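Come teleoperate with us: paid demonstrators wanted for the Hosta project at Udalley
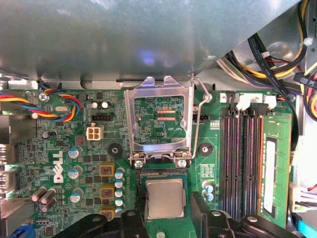 Wrist view over a Dell motherboard: load plate up, processor between the fingers.

Hi! I'm Deming Lu, and I run data gathering for Hosta, our project on teaching robot arms to take old desktop computers apart and put them back together. I'm looking for people to drive the arms this winter, and you don't need to have touched a robot before. If you've swapped a processor or added memory to your own computer, great. If you haven't, we'll teach you that too (it's less scary than it sounds, I promise).

What you'd be doing

You sit at a bench with a pair of hand controllers and move the arm through one small job at a time. Open the socket lever, lift the load plate, take the processor out, set it back, close up. Other days it's memory modules, or fan plugs, or those long ribbon cables that never want to lie flat. Each run gets saved, you mark it good or bad on the tablet, and you go again. We want 3,000 good runs before the end of December and we have a long way to go, so yes, there is a lot of repeating. Some folks find it really soothing! Others are climbing the walls by lunch, and it's better to know which one you are before signing up.

Messy runs are welcome. If you miss the lever and have to come back for it, keep going and finish the job, then tag it "recovered." The learning system needs to see people getting out of trouble, and our early batches were way too clean. Please don't fake mistakes, though. We can tell.

The wrist view takes getting used to. The gripper fingers look enormous and depth is hard to judge near the socket, so your first session is all practice and none of it gets saved. You're paid for it just the same.

The practical stuff

Shifts are four hours, mornings from 8:30 or afternoons from 1:00, with a proper break in the middle. Pay is $27 an hour. You'd do at least two shifts a week for six weeks. The lab is on the second floor of the Loden building, there's an elevator, and the bench and chair both adjust. Parking is free after noon and a pain before that — take the bus if you're on mornings.

You need to be 18 or older, comfortable looking at a screen up close, and okay with small, fiddly work. Left-handed people, please apply, we have hardly any of you in the set so far. We record the arm's movements and its cameras, and your name is kept out of the saved runs.

How to apply

Send a few lines to Luminița Anghel at the Udalley front desk. Tell her which shifts you could do and the last thing you fixed, or tried to fix. No résumé needed. She'll set you up with a 50-minute tryout, also paid, and you'll hear back from me either way.

If you took part in the Mwaipopo sessions last spring, you can skip the tryout. Just tell Luminița so, and bring your old badge if you still have it.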